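How to clean and tidy a play kitchen (and get them to help)

Our play kitchen gets used more than the real one, I think. Soup before breakfast, soup after school, soup at bath time if I turn my back! So it gets grubby, and once every few weeks I give it a proper going over. A few of you asked how I do it after I moaned about it in the September newsletter, so I've written it all down.

You'll need a washing-up bowl, two soft cloths, an old toothbrush, a squirt of ordinary washing-up liquid and a basket or tub for the food. I use the small Nilla tub because it fits under the coat hooks, but any old box will do.

Step 1. Clear the worktop

Take everything off first. Pans, food, the odd sock. I leave the wooden spoon and the slotted spatula hanging up until last, as they've got a habit of vanishing under the sofa the minute they come down.

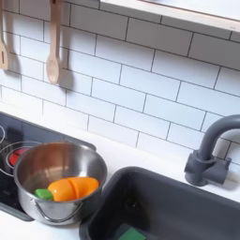
While it's all off, have a quick sort. Anything chewed or split goes in the bin, and anything that belongs to another toy goes back to it. I once found 19 jigsaw pieces in our oven, and I'd been blaming the hoover for months.

Step 2. Wash the food and the pans

Play food and metal pans can go straight in the bowl with warm soapy water (not hot, or you'll end up with stickers floating about). Swish, rinse, and lay it all out on a tea towel. If you've got any of the hollow squeezy sort, give each one a good squeeze afterwards, because water gets in and then it goes a bit whiffy.

Don't soak anything wooden! A wipe with a damp cloth, then dry it straight away. I ruined a lovely set of Larlow chopping veg by leaving it in the sink overnight and I'm still cross about it. 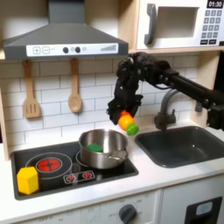
Have a look at the knobs and buttons too, if yours has them. Mine collect a sort of grey jam. The toothbrush gets round the edges nicely, only keep it nearly dry near anything that takes batteries, and take the batteries out first if you can get the cover off.

Step 3. Wipe the splashback

Tiled ones look smart but they do show fingerprints. Start at the top and work down with a well-wrung cloth, then go over it again with the dry one. For crayon, I use a dab of bicarb on a damp fingertip and rub gently. Try a corner first, particularly if the tiles are printed or stuck on, as some prints come away quicker than you'd think.

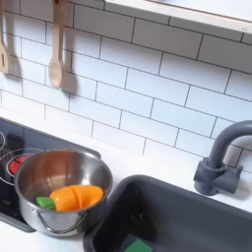 Then do the hob. A shiny black one is a nightmare for smears, so go easy on the soap and buff it in circles until you can't see where you've been. Crumbs love the raised rim round the outside, and a cotton bud will have those out.

Step 4. Put it back so they can find things

I put one pan on the hob, ready to go, and keep the rest low down. We've got 14 bits of food out at the moment and the remainder is up in the wardrobe, and I swap them over when soup gets boring. They play for longer with less out, at least mine do.

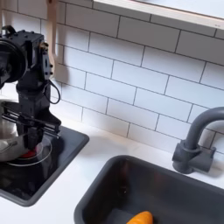 Lurdes Baptista
Family and home writer

A last word on getting them to join in. Give them the dry cloth and let them be in charge of the pans. Mine likes to set the timer on my phone and shout when it goes off. It won't be perfect, and you may have to do the hob again after bedtime, but the next soup will be served in a clean pan, with a spoon that's been found.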